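트리톨트홀름 실내시장, 3월부터 저녁 장 연다

트리톨트홀름 실내시장이 3월부터 저녁 장을 연다. 낮에 일하느라 늘 문 닫힌 시장 앞만 지나다니던 사람들에게는 정말 반가운 소식이다! 지금까지는 오후 네 시면 셔터가 내려갔는데, 이제 밤 아홉 시까지 과일과 채소, 치즈, 빵을 살 수 있다.

이번 일은 과일 가게 '리오스'를 운영하는 크레센시오 베르무데스 씨가 상인 모임에서 꺼낸 이야기로 시작됐다. 퇴근길 손님이 유리문 너머로 손을 흔들고 가는 모습을 몇 년째 보다가, 겨울에 시험 삼아 이틀만 늦게까지 열어 보자고 한 것이다. 그 이틀 동안 저녁에 다녀간 손님이 200명을 넘었다. 베르무데스 씨는 "둘째 날에는 배가 다 떨어져서 창고에 두 번이나 뛰어갔다"며 웃었다.

저녁 장에 나오는 물건도 조금 달라진다. 낮에는 상자째 사 가는 손님이 많지만 저녁에는 한 끼 거리를 찾는 사람이 대부분이라, 상인들은 소량 판매를 늘리기로 했다. 포도는 송이째, 버섯은 한 줌씩, 허브는 작은 다발로 판다. 빵집 '무슬리'는 오후 다섯 시에 호밀빵을 한 번 더 굽는다고 하니 시장 입구부터 냄새가 대단할 것 같다.
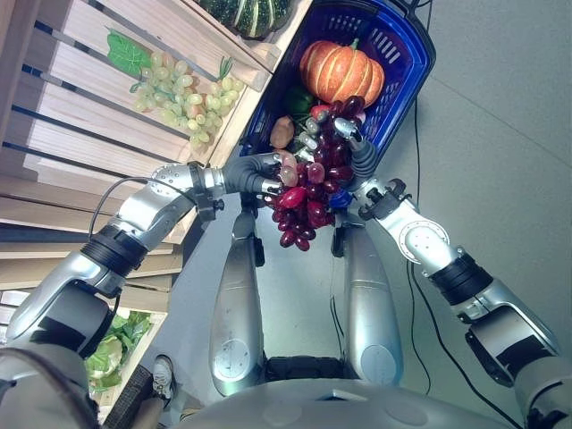

가격표도 새로 바뀐다. 산지와 품종을 큰 글씨로 적고, 익은 정도를 세 단계로 표시한다. 오늘 먹을 것인지 주말까지 둘 것인지에 따라 고를 수 있으니 장보기가 한결 쉬워진다. 이 표를 만든 누스라트 멩갈 씨는 채소 가게에서 일하면서 손님들이 가장 자주 묻는 말을 수첩에 적어 두었다고 한다. "멜론이 언제 익느냐는 질문이 제일 많았어요. 아보카도가 그다음이고요."

시장 안쪽의 오래된 생선 가게 자리에는 긴 식탁이 들어선다. 산 음식을 바로 먹을 수 있는 자리로, 73명이 앉을 수 있다. 첫 주에는 파르자나 라지푸트 씨가 렌틸콩 수프와 납작빵을 내고, 둘째 주에는 라헬 헤멀리 씨가 감자와 치즈를 구워 낸다. 두 사람 모두 재료를 전부 시장 안에서 사서 쓴다. 수프 한 그릇을 먹고 장바구니를 채워 집에 가는 저녁이라니, 벌써부터 기다려진다.

교통편도 나아진다. 333번 버스가 저녁 시간대에도 시장 정문 앞에 서고, 탈리크 광장 쪽 자전거 보관대는 밤 열 시까지 불을 켜 둔다. 차를 가져오는 사람은 북문 주차장을 쓰면 되는데, 동문은 하역 때문에 저녁 여섯 시까지 막혀 있다.

저녁 장은 우선 여름이 끝날 때까지 운영된다. 참여를 원하는 가게는 시장 사무실에서 신청서를 받을 수 있고, 꽃집과 향신료 가게 자리는 아직 남아 있다.

댓글

호밀빵조아
드디어!! 다섯 시에 갓 구운 빵이면 저는 매일 갑니다. 무슬리 사장님 건포도빵도 저녁에 구워 주세요

북문주민
밤에 하역 트럭 소리만 좀 신경 써 주시면 대환영입니다.

개빈 홀데인
익은 정도 표시 너무 좋네요. 지난번에 산 멜론은 열흘을 기다렸습니다 ㅠㅠ

sori_k
식탁 자리는 예약해야 하나요? 아이 둘 데리고 가려고요

호밀빵조아
@sori_k 사무실에 전화해 봤는데 예약 없이 오는 순서대로래요~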